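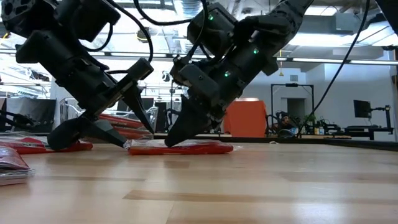 CLUNECK, Sun 25 September

Brusis publishes its upkeep routine for the two-arm packing cell at Cluneck

Brusis has today made public the full set-up and care routine for its two-arm handling cell at the Cluneck workshop. The routine covers how the cell is prepared at the start of a shift, what is checked between runs, and what is done when a gripper finger wears or a cable starts to rub. It is free to download and may be copied by anyone running a similar bench.

The cell handles small goods in thin plastic film. Film is awkward for a gripper. It creases, it slides over itself, and it catches the light in a way that can hide the edge of a pack. Most of the stoppages logged at Cluneck since June came down to one of these three things, and the routine is written mainly to deal with them.

Two arms hang over a wooden table. Packs are picked from a wire basket or from the table top. The arms are used together for most of the work, with one holding a pack down while the other takes hold of an end. Brusis calls this way of working Ridgeway, and the same name is used for the software that runs it.

Fingers

The fingers are the part that needs the most care. They are black, some long and tapered, some broad, and the tips do nearly all the touching. Under the routine the tips are wiped with a dry lint-free cloth before the first run and again at the midday stop. Solvent is not used, as it left a film of its own on the finger faces during the early trials.

Each finger is then closed on a paper strip. The strip should hold with a light pull and come away with a firm one. If it slips at once, the finger is taken off and the face looked at under a lamp. A shiny patch at the tip means the surface has worn and the finger is changed. Fingers are changed in pairs, even where only one is worn, and the new pair is run through 20 test picks before it goes back to ordinary work.

In the last full count a pair of fingers lasted 1,073 picks before the first failed strip test. The shortest-lived pair managed 435. That pair had been fitted with one screw too tight, which set the tip at a slight angle, and the routine now gives a fixed torque setting and asks for it to be written on the fitting card.

Cables

The cables on both arms hang in open loops. This is deliberate. A loop that is too short pulls at the wrist when the arm reaches for the far side of the table, and one that is too long can drag over the packs. The routine asks the operator to move each arm slowly to its four furthest points with the table clear and to watch the loop the whole way. Any cable that touches the table or the basket is re-tied at the upper clip.

Cables are also felt by hand once a week, with the power off, from the wrist up to the overhead mounting. Flat spots or stiff lengths are marked with tape and looked at again the next day. A marked cable that has got worse is replaced. It is not taped up and left in use.

Table and light

The table has a glossy surface and throws back the overhead lighting. Where a bright patch falls under a pack, the camera can lose the outline of the film. Brusis tried a matt sheet over the whole table and gave it up, as packs dragged on it and the sheet moved. The present routine keeps the bare wood and shifts the working area away from the bright patch instead. The area is checked again whenever a lamp is changed or the table is moved.

Scraps of paper or film are cleared from the table at every stop. A small piece under a pack is enough to tip it and spoil a grip.

Basket

Packs are put in the basket by hand. They should lie at a slant, with no pack standing on its end against the wire. A full basket is harder to pick from than a half-full one because the film on neighbouring packs clings, and operators are asked to top up little and often. The wire is run over with a gloved hand once a week to find any burr that could snag a pack or a finger.

When the cell stops

The routine sets out 4 steps for an unplanned stop. The operator presses stop and waits until both arms are still. Any held pack is then supported by hand and the grippers are opened from the panel. The arms are sent up to their rest position, left arm first. The table is cleared and the last pick is repeated at low speed before normal running starts again.

If the same pick fails twice at low speed, the cell is taken out of use and the fingers, cables and camera view are checked in that order. Earlier versions began with the camera. The order was changed in June after the records showed that a worn finger was the more common cause.

Spares and records

Cluneck keeps two pairs of fingers, one wrist cable for each arm and a set of mounting screws on the shelf. Everything else is ordered from Drallurum, which supplies the finger blanks and cuts them to the Brusis drawing. The drawing is included in the download, together with the fitting card and a blank stoppage sheet.

Brusis will bring out a revised version when the present set of fingers has been worn through and counted. Corrections from other workshops are welcome and should quote the section heading and the version number printed on the cover.

The routine is available from the Brusis website under Ridgeway, Documents. Printed copies can be collected from the Cluneck workshop during opening hours.

ENDS

Notes to editors

Brusis builds and maintains handling cells for small packed goods. Ridgeway is its system for two-arm work. Drallurum makes gripper fingers and other small machine parts to order.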